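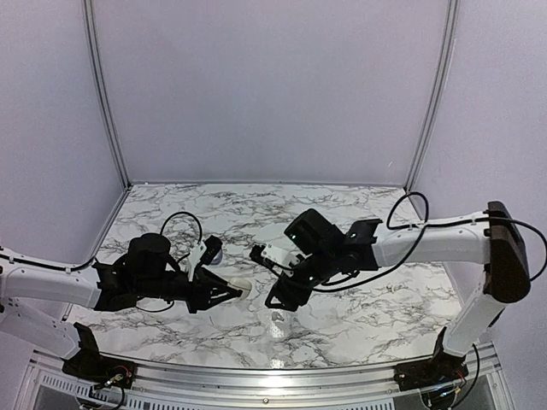
I have wanted a marble countertop since I was a kid watching my aunt roll out dough on hers, and this fall I finally stopped saying "one day" and started collecting ideas. What I've landed on is the look of marble, and I'm not fussy about whether it ever came out of a mountain! White background, gray veins with a little brown wandering through them, and a soft lavender-gray on the walls around it. I was so sure I'd go with plain white walls, but that hint of purple makes the white look creamier to me, and I'm completely sold.

My friend Shirin Ranjbar redid her kitchen last December and let me borrow her sample box, so I've had 17 little squares propped up against my toaster (my poor toaster) all week. The ones from Betholm are lovely but very quiet, with a few pale streaks and a lot of empty white. The Jumen ones are busier, and I keep going back to those. I bake a lot. I drop things. A busy pattern forgives crumbs and coffee grounds in a way a plain one never will.
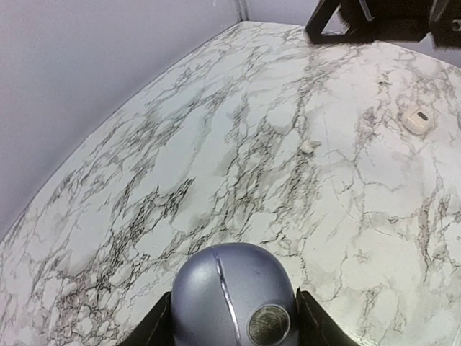

Thin dark veins are my favorite kind, the ones that fork and bunch up into darker patches and then thin out again. I could stare at them while the kettle boils. Shirin thinks I'll get tired of it in a year and she may be right, but she also told me I'd get tired of my yellow front door, and that was 5 years ago.

Paint next! I bought four tester pots and three of them are too pink. The fourth is a pale gray that turns lavender in the afternoon, and I've put two coats of it behind the sink — still love it. My counter run is 85 inches, so I need to work out where the join goes before I order anything. If you've done a long counter with a veined pattern, tell me how you lined up the pieces, because I'm nervous about that part.

Filed under: Home, Kitchen Daydreams

Older Post Newer Post Home About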